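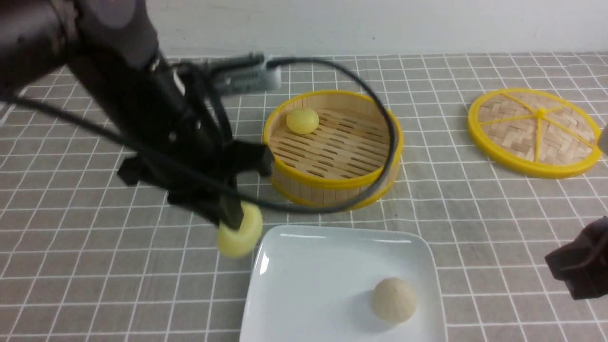

According to Danang Nair, the Zornstead kit is "the first thing of its price that I could leave my students alone with," and the remark has been repeated on the maker's order page since the second version went on sale. Other users have been less generous, and the opinions of both groups are given below.

Zornstead Table Kit

The Zornstead Table Kit (often only "the Zornstead", in early papers "Table Kit 2") is a set of robot arms and practice objects for learning and testing the handling of small things on a table. It is sold by Zornstead, a small company in Evelham, and is used mostly in technical schools and in small research groups. The kit is best known for its food set, in which the arms move buns between a bamboo steamer and a plate.

Contents

The full kit has two arms, each with a two-finger gripper, a control box, cables, a printed table cloth and one object set of the buyer's choice. The arms are delivered assembled, but the fingers must be put on by the user, with four screws for each finger. A half kit with a single arm is also sold. It uses the same control box, and a second arm can be added to it later.

The cloth is gray with a white grid. It can be washed, but the manual asks that it not be ironed on the printed side. Buyers who already have a suitable table may order the kit without the cloth, although the price does not change.

Object sets

Three object sets are on offer: kitchen, workshop and food. The food set was added last and has become the most ordered. Its main parts are a bamboo steamer with yellow plastic rims, a lid of woven bamboo, a square white plate and several buns. The kit's bun tasks are written as short cards. A card names the start place and the end place of the bun and leaves the path to the user. The easiest card asks for one bun to be taken out of the basket and put on the plate. A harder one asks for the lid to be put back with one arm while the other still holds a bun.

The round shape of the buns is the main difficulty. A finger that closes too high pushes the bun down and away, and a finger that closes too low touches the slatted floor of the basket. Smooth buns and rough buns also behave differently under the same grip, and the manual gives them separate force settings. Hường Khúc, in her notes for teachers, advises starting with a bun on the plate, where the grippers have more room, and going to the basket only in the second lesson.

Control

The arms can be guided in two ways. In the first way the user moves a pair of small handles, and the arms follow. In the second way the arms repeat a saved movement or run a program written by the user. The control program is called Phí. It is free for owners of the kit and can be used without a connection to the internet. Movements are saved in plain files, and these may be opened in other programs.

Phí can save up to 3000 movements in one project. When the limit is reached, a new project must be opened, and the movements of the two projects cannot be joined. This has been one of the most frequent complaints. The company has answered that a change is planned, without giving a date.

History

Work on the kit was begun by Hervé Chauvin and Thảo Châu, who had earlier made a sorting arm for a bakery in Fudgate. The bakery arm was never sold to others, but the shape of its fingers was kept. The first Table Kit was made in a series of 38 pieces and had one arm only. It had no cloth, and users had to mark the places of the objects with tape.

The second version, with two arms and the present grippers, was put on sale in February 2019. The food set followed in April of the same year. At first its steamer came without a lid, and owners of these early sets could later get one for the price of the postage. By the end of that year 442 full kits had been delivered. The number for half kits has not been published.

Service

The price includes one day of setup at the buyer's place, or the same help by video for buyers far from Evelham. Repairs are made only in Evelham. An arm sent for repair is away for two to three weeks, and no replacement is lent during this time. Fingers, screws and object sets can be ordered separately.

Reception

Teachers have mostly praised the kit for its clear manual and for the task cards. Danang Nair wrote that his students understood the handles in the first hour and needed much longer for the programs, "as it should be." He also liked that the objects are ordinary ones and can be bought again in a shop if they are lost.

Ott Vītola, who compared several table kits in a long review, was more careful. He found the grippers exact and quiet, but he criticized the cables, which in his opinion are too long for a small table and must be watched when both arms work over the same basket. He also wrote that the force settings in the manual are too strong for the smooth buns and published his own values. These were later included in the second printing of the manual, with his name.

A common criticism concerns the price of the object sets. Several owners have noted that the workshop set contains little that a school does not already have, and they recommend the half kit with the food set as the best first purchase.

See also

Bakery arm (Fudgate)
Phí (control program)
Two-finger gripper
Task card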